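Print this page | E-mail this article

3. Surface Lightness and Lighting in Small Food Preparation Rooms

3.1 Sites and rooms

The survey covered rooms in the Jumbridge district in which cold food is put together by hand for sale on the same day. A room was eligible if it had at least one fixed work surface, had electric lighting as its main source, and had not been refitted in the previous year. Rooms used only for washing or storage were left out. The final set contained 252 rooms, most of them behind a shop counter and a smaller share in shared kitchens let by the hour. Data collection closed in June.

Surface lightness was recorded because it affects two things that are usually studied apart. A light surface returns more light to the underside of objects and softens the shadows cast by the hands. It also raises the luminance of the background against which a worker has to see crumbs, liquid and pale residues. Earlier work in Jitov treated the first effect as a gain and did not measure the second, so the two could not be weighed against each other.

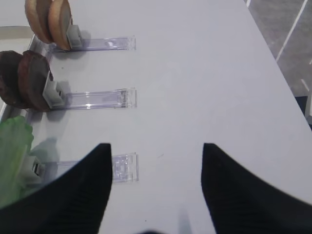
Lightness was graded on a five-step scale by comparison with printed gray cards held flat on the surface. Two observers graded each surface separately. Where they differed by one step the darker grade was kept. Where they differed by more than one step the surface was graded again on a second visit, and these cases were flagged in the data file. Patterned surfaces were given the grade of the color covering the larger area.

3.2 Illuminance readings

Horizontal illuminance was measured with a Plavel hand-held meter placed directly on the work surface, with the observer standing clear of the nearest lamp. Readings were taken at the center of the surface and near each corner, then repeated with a worker in the normal standing position. Small surfaces, on which the corner positions would have overlapped, were measured at the center and at each end only. After removal of readings affected by direct daylight, 1,648 readings remained.

The upper range limit of the meter on the setting used was 2,000 lux. No retained reading reached it. A reading below 200 lux at any position was coded as low, and the surface was then coded as low in part. This threshold is a working value chosen for the present survey and should not be read as a design target.

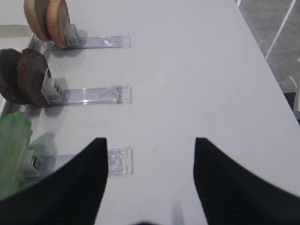
Body shadow was expressed as the ratio of the reading taken with the worker present to the reading taken at the same position with the worker absent. The ratio was lowest at the front edge of surfaces placed against a wall, where the only lamp was often behind the worker. Surfaces in the middle of the room gave higher ratios at the front and more even values across the depth. Ceiling height had little effect once the position of the lamp had been entered.

3.3 Treatment of glossy surfaces

Gloss was graded as matte, medium or high by viewing the reflection of a lamp tube at a fixed angle. A high grade was given if the edges of the tube could be traced clearly. Worn surfaces posed a problem, as many were matte where work is done and glossy near the wall. They were graded at the worn area, and the difference was entered in the notes field. Gloss was not used as a reason for excluding a surface. 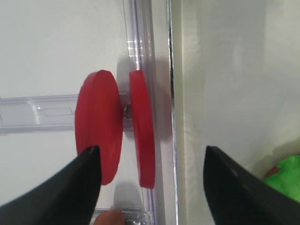
3.4 Residue visibility task

Visibility was tested with a fixed set of residues applied to sample plates cut from four common surface materials supplied by Śliwiński. The plates were set at the center of the work surface under the existing lighting. Participants viewed each plate for five seconds and stated whether any residue was present. Blank plates were mixed into the sequence so that a tendency to answer "present" could be estimated and removed.

Pale residues were missed more often on the two lightest grades, and the effect was stronger at high gloss. Colored residues showed the opposite pattern.

Figure 3. Tomato slice held on edge above a lettuce leaf on a metal sheet pan; white tabletop. 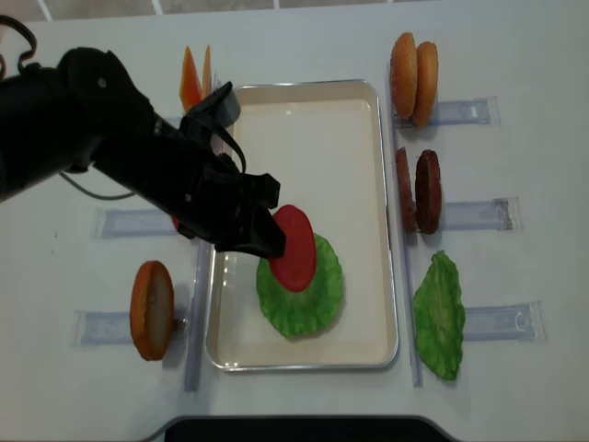
A mixed model was fitted with participant and room as random terms. Lightness grade, gloss grade, and illuminance at the center of the surface were entered as fixed terms, together with the product of lightness and residue type. Removing rooms coded as low in part changed the size of the lightness term slightly and left its sign unchanged. The order in which plates were shown was tested as an additional term and dropped.

Two limits apply. The plates were new, and wear may change visibility in ways the task does not capture. Participants also knew that residues were being tested and probably looked more closely than they would during ordinary work.

Contact | Copyright | Back to top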